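Home | Diary | Episode Notes | Old Stuff | Contact

May 6, 2026

Print this entry | E-mail this entry

Quick one before work. No time. RENEWED!!! Gorkance got renewed! Found out at 6 something this morning with one eye open, phone about two inches from my face, and I yelled so loud the upstairs people thumped on the floor. Season 5. It's real. I checked the show's own page and then three other places to be sure.

So – what we know. Season 4 finale still airs end of May, nothing moved there. Season 5 is a shorter order, 7 episodes, down from ten. Everybody on the board is losing it over the seven. I'm fine with seven. Remember the middle of season 3? The whole stretch on the barge where they just talk about the map? Seven would have fixed that. Give me seven tight ones and put the money into the harbor sets.

Also Jardine is back full time. Not "recurring", full cast. After that episode where she walks off into the salt flats and the credits roll with no music, I was sure she was done. I had a whole post drafted about how they wasted her. Deleted it this morning, very happily.

The thread is at 687 replies already and it was 5 pages when I first looked. Half of it is people fighting about whether the short order means it's the last season. Nothing in the announcment says final. I read it four times. It says "the next chapter", and that's what they always say. Tianyou Deng posted a long thing comparing it to season 2, when they also cut the order and then went back up the year after, and I thought that was a good point and nobody replied to it because they were all busy yelling about the cast photo. 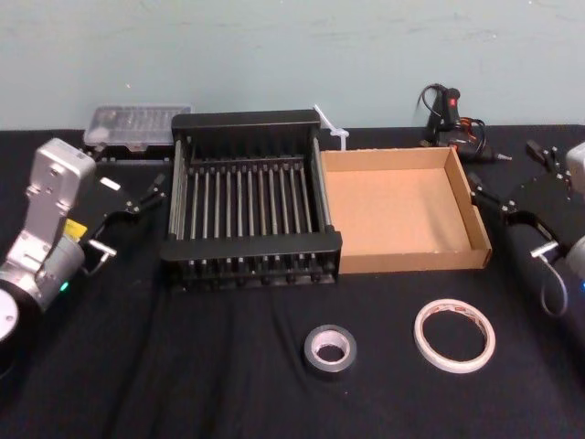

My problem is the finale watch party, which I said yes to back when it looked like it might be a goodbye party and now has to be a happy one. Need to rewatch the last three before then. Need snacks. Need the Trilesport quiz finished, and I have four questions and two of them have the same answer. I want a Vault Council table like the one in the season 1 finale, just black cloth on a table against a bare wall, dead simple, and the cloth can be as wrinkly as it likes since the council's never looked ironed either. Whoever loses the quiz has to sit behind it and read the Oath. All of it. Including the verse they cut from the reruns.

OK theories, fast, because I have to leave in ten minutes.

One – the voice on the radio is Jardine's brother. I've said this since the pilot. He's mentioned twice, never shown, and the voice says "little bird" which is what their mother called her in the flood episode. If that isn't him I'll eat my hat.

Two – Zivo is going to sell out the crew in the finale. I don't want it to be true! He's my favorite. But he's had that coin out in every episode since the trial and he only does that when he's lying. Go back and watch his hands. Then somebody please tell me I'm wrong.

Three – locker 894. They've shown the number three times this season and nobody's opened it. You don't light a locker like that for nothing. My guess is it's the real map, and the one they've been hauling around since season 2 is the copy. My sister says it's the captain's boots. She thinks everything is the captain's boots.

What I DON'T want is a time jump. Please no time jump. Every show does it when they get a short order, everyone has a new haircut and a kid and we get told all the good parts in flashback. If season 5 opens with "three years later" I'm going to write a letter. An actual paper letter.

Still no word on the composer, which worries me a bit. The salt flats ending worked because of what he left out, and I can't see somebody new having the nerve for that. Will look tonight.

Late now. Didn't eat breakfast. Don't care. Will do the proper episode notes for last week's tonight or tommorow, I know I'm behind, two of you e-mailed. Rewatch starts after dinner, with the flood episode first.

SEASON 5!!!!!!

Back to top | Contact me | All entries copyright their author, please ask before reposting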